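Gastroparesia

Redação Billetar Saúde
Atualizado em fevereiro

A gastroparesia é um distúrbio da motilidade digestiva caracterizado pelo atraso no esvaziamento do estômago, sem que exista obstrução mecânica à saída do seu conteúdo. Em condições normais, as contrações da musculatura gástrica trituram os alimentos e os impelem, em pequenas porções, para o duodeno. Quando essas contrações enfraquecem ou perdem a coordenação, o alimento permanece retido além do tempo habitual, provocando náuseas, saciedade precoce e desconforto na parte superior do abdome.

O termo deriva do grego e significa paralisia parcial do estômago. A denominação é imprecisa, pois na maioria dos casos a atividade muscular está reduzida, mas não ausente.

Fisiologia do esvaziamento gástrico

O estômago divide-se funcionalmente em duas regiões. A porção proximal, que inclui o fundo, relaxa para acomodar a refeição. A porção distal, ou antro, executa as contrações que fragmentam os sólidos contra o piloro. O ritmo dessas contrações é determinado pelas células intersticiais de Cajal, que atuam como marca-passo, e modulado pelo nervo vago e pelo sistema nervoso entérico.

Os líquidos deixam o estômago com maior rapidez do que os sólidos. As gorduras e as fibras retardam o processo, fato de importância direta na orientação alimentar dos pacientes.

Causas

O diabetes mellitus de longa duração figura entre as causas mais conhecidas. A hiperglicemia persistente pode lesar o nervo vago e reduzir a população de células intersticiais. Em parcela considerável dos casos, contudo, nenhuma causa é identificada, e a doença é classificada como idiopática. Alguns desses pacientes relatam início dos sintomas após uma infecção viral.

Outras causas reconhecidas são as cirurgias do esôfago ou do estômago com lesão vagal, a doença de Parkinson, a esclerodermia e o hipotireoidismo. Medicamentos opioides, certos antidepressivos e fármacos anticolinérgicos podem produzir quadro semelhante, em geral reversível com a suspensão. Os agonistas do receptor de GLP-1 também retardam o esvaziamento e devem ser investigados na história clínica.

Quadro clínico

Os sintomas predominantes são náuseas, vômitos, sensação de plenitude após a refeição, distensão e dor epigástrica. Os vômitos podem conter alimentos ingeridos várias horas antes. A intensidade varia amplamente e nem sempre guarda relação com o grau de retardo medido nos exames.

Nas formas graves observam-se perda de peso, desidratação e deficiências nutricionais. Em pessoas com diabetes, o esvaziamento irregular dificulta o controle da glicemia, pois a absorção dos carboidratos deixa de coincidir com a ação da insulina. A retenção prolongada de fibras vegetais favorece ainda a formação de bezoares, massas compactas que podem causar obstrução.
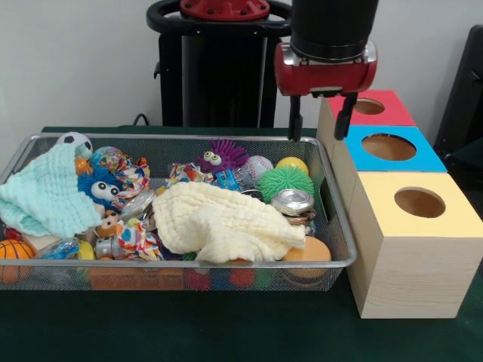
Cesto de arame com brinquedos macios e bolas, ao lado de caixas de madeira empilhadas.

Em crianças, a gastroparesia é menos frequente e pode manifestar-se por recusa alimentar, vômitos e ganho de peso insuficiente. A forma pós-viral costuma ter evolução favorável nessa faixa etária, embora a recuperação possa estender-se por meses. O diagnóstico diferencial abrange refluxo gastroesofágico, alergia alimentar, síndrome dos vômitos cíclicos e transtornos alimentares.

Diagnóstico

A investigação inicia-se com a exclusão de obstrução mecânica, habitualmente por endoscopia digestiva alta. A presença de resíduos alimentares após jejum noturno sugere o diagnóstico, mas não o confirma.

O exame de referência é a cintilografia de esvaziamento gástrico. O paciente ingere uma refeição padronizada marcada com radioisótopo, e são obtidas imagens em intervalos regulares. A retenção de mais de 60% do conteúdo após 2 horas, ou de mais de 10% após 4 horas, é considerada anormal. Medicamentos que interferem na motilidade devem ser suspensos previamente, conforme orientação médica, e a glicemia deve estar controlada no momento do teste.

Como alternativas, empregam-se o teste respiratório com carbono 13 e a cápsula de motilidade sem fio, conforme a disponibilidade em cada serviço.

Tratamento

As medidas dietéticas constituem a primeira etapa. Recomendam-se refeições pequenas e frequentes, com baixo teor de gordura e de fibras insolúveis, e alimentos bem cozidos ou triturados. Nos períodos de agravamento, preparações líquidas são em geral mais bem toleradas. Bebidas alcoólicas e gaseificadas e o tabaco devem ser evitados.

Entre os procinéticos, a metoclopramida é utilizada por períodos limitados, em razão do risco de discinesia tardia. A domperidona, disponível em diversos países, atravessa pouco a barreira hematoencefálica, mas exige atenção ao intervalo QT. A eritromicina tem efeito de curta duração pelo desenvolvimento de taquifilaxia. Os antieméticos aliviam as náuseas sem acelerar o esvaziamento.

Nos casos refratários, podem ser considerados a estimulação elétrica gástrica, a piloromiotomia endoscópica por via oral e, quando há desnutrição, a alimentação por sonda jejunal. A nutrição parenteral é reservada a situações excepcionais.

Prognóstico

O curso da doença depende da causa. As formas medicamentosas e pós-virais tendem a regredir, ao passo que as formas diabética e idiopática seguem, em regra, evolução crônica com períodos de remissão e de exacerbação. O acompanhamento conjunto por gastroenterologista e nutricionista é indicado, com avaliação periódica do peso, da hidratação e dos níveis de vitaminas e minerais.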